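Bedding notebook, Honora room
2020-01-09

Carrying on with the small-bedroom work. Still on the question of whether the order of tidying matters, and whether a quilted spread is worth its bulk when the bed is also the only big flat surface in the room. The Skendomeo sheet says do the bed first, always, and everything else "falls into place." I have read that sentence many times now and I still don't know what it is supposed to mean. Things fall on the floor, mostly.

Weighed the sample spread before starting: 1,213 grams on the kitchen scale, folded small, with a tray under it and the tray zeroed out. The scale drifts a little if you leave it on, so I weighed it again and wrote down the second number. I would not trust it to the last gram.

A word on the print. The Wukico notes warn against busy patterns because they "hide an unmade bed." I'd like to see how they tested that. My own feeling is that a large character print gives you something to line up by eye, which a plain cover doesn't. If the lettering slants, the cover is crooked. The same goes for the stitching, as long as the lines run straight to begin with.
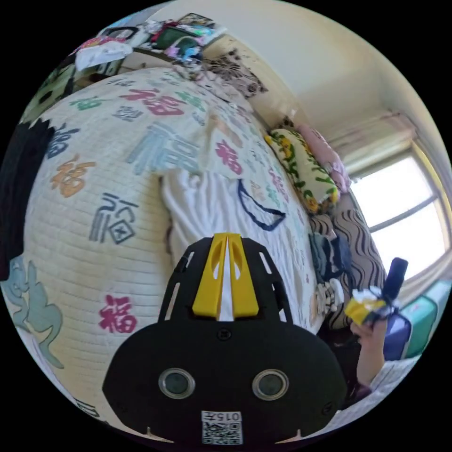 Cream quilt, 福 in mixed colors, fine stitching running across. White blanket alongside.

The stitching is the part I'd look at first when buying. Close lines keep the fill where it belongs, or so the claim goes. We have had one cover in the Murthy batch with wide rows that went lumpy at the corners after washing, and one with close rows that went lumpy as well, so draw your own conclusions. I'm leaving the claim in pencil.

Second thing, the loose layer. A white blanket bunched across a patterned spread makes the whole bed look undone even when the spread under it is fine. I tried it on the sample bed last June and again this week. Pulling the blanket off and folding it first took very little time and did more for the look of the bed than all the smoothing I did afterward. That goes against the Skendomeo order, which has you smooth the spread first and treat anything lying on it as "accessories." A blanket is not an accessory. It weighs too much and it drags the cover sideways when you pull it.

Clothes on the bed are a separate problem. A dark garment by the pillow gets tucked in, slept on, or carried off to the wash with the sheets. Our rule for now is that clothes leave the bed before anything gets straightened. Not a deep rule, but I keep breaking it.
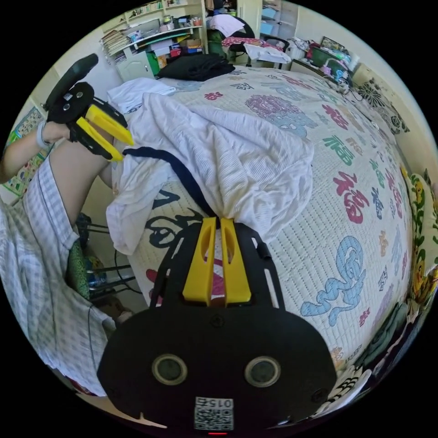
Should the blanket go over the quilt or under it?

Under it, if you sleep warm enough that way, so the quilt holds the blanket in place and stays easy to straighten. Over it works for a thin blanket you mean to push off during the night, but expect to refold it in the morning.

Somebody penciled "depends on the bed" beside that on the wall copy. Fair. On a bed with one long side against a wall you can only pull from one side, and the quilt creeps toward you every time. I usually end up kneeling on it, which undoes the part I've just done. The Wukico notes have a drawing of a person making a bed with space to walk on both sides. Lovely for them.

Timing, for what it's worth. Bed first and then the surfaces: 26 minutes. Surfaces first and then the bed: some 20 minutes. One run of each, same person, and the second run had the benefit of the first, so I would not call it a result. What I can say is that in the first run I made the bed twice, having used it in between to sort papers.

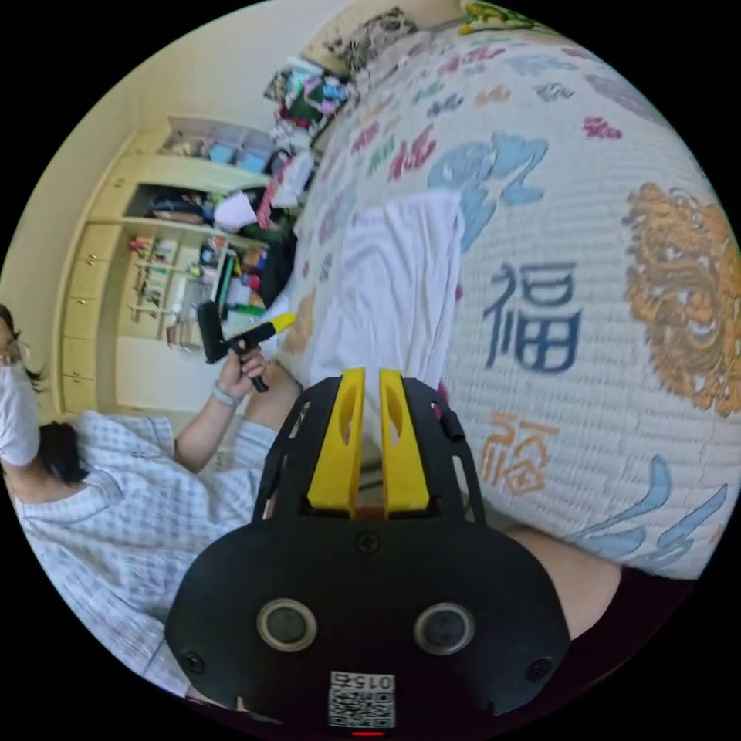 Folded stacks need a better plan than the one we have. The sheet tells you to sort by color, and I have yet to meet anyone who looks for a shirt that way when they're late. Sorting by kind takes longer to set up and lasts longer, at least in the closet here. The other trouble is height. A tall stack gets pulled from the middle and goes over. In the pile by the quilt the pink, teal, green and white things are all in together, with a black-and-white patterned piece lying over them, and I couldn't tell you from looking whether that top piece is clothing or a cover for something. That is my complaint with laying a large item on top: it makes the stack look settled and tells you nothing about what is under it. Large pieces go at the bottom, I think, though then they come out last. Limit of 12 items per stack for the next trial, socks not counted.

To do:
Repeat both timed runs, swapped, with the papers off the bed before the clock starts.
Weigh the spread again after a wash.
Find out if Murthy still has the wide-row cover, or if it was thrown out.
Cross out "accessories" on the wall copy and write "blanket."

Still no reason to believe in bed first. Leaving the question open until the swapped runs are in.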